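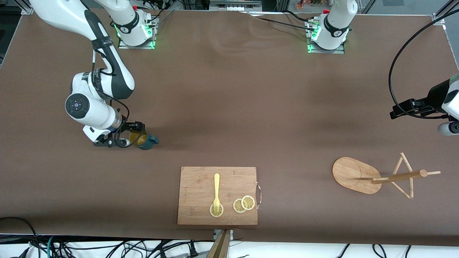

The two-arm table at the Hurkwood shared workshop, with a mug in one gripper and lemon slices on the cutting board. Photo: Prarkau

PRESS RELEASE
December
For immediate use

Members' workshop opens its two-arm robot table to home builders

HURKWOOD – Prarkau, the members' workshop in the old Boateng printing house, has opened its robot table to all members. The table carries two robot arms on one large top and was put together by a group of members in their free time, in the evenings between 6 p.m. and 10 p.m.

The group has spent 900 hours on the build. Most of this time went into the frame, the cabling and the software which lets both arms share one table without meeting each other. The arms were bought second-hand. The plan for the control program, called Flandico, was written in the workshop and members can take a copy home without payment.

The first tasks come from the kitchen. The group works with a mug, a fork, a cutting board, slices of lemon and a small wooden rack. These are things that every member has at home, and they are more difficult for a gripper than a box with straight sides.

"We started with wooden blocks, and after one month we were bored with them," says Augustina Arthur, who leads the build. "A mug has a handle on one side only, so the arm must know how it is turned. A slice of lemon is thin and it slides. We have learned more from lemons than from all the blocks together."

The brown sheet on the table top was chosen after several trials with other colours. The cables under the table will be placed in a closed channel during the next building period. Until this is finished, visitors are asked to stay on the window side of the room.

Prarkau has 46 members who have taken the safety introduction for the table. The introduction lasts one evening and is given in groups of 4 people. It is included in the normal membership. Members who want to build a smaller table at home can borrow the drawings, and the group will help with the choice of motors and power supply.

The workshop is now looking for 800 euros for a second set of gripper fingers with a softer surface. Gifts of used aluminium profile are also welcome – please ask first about the length.

About Prarkau
Prarkau is a shared workshop in Hurkwood with areas for wood, metal, electronics and textiles. It is run by its members.

Press contact
Augustina Arthur, Prarkau, Boateng printing house, Hurkwood
Visits for the press are possible after agreement, from 5 p.m.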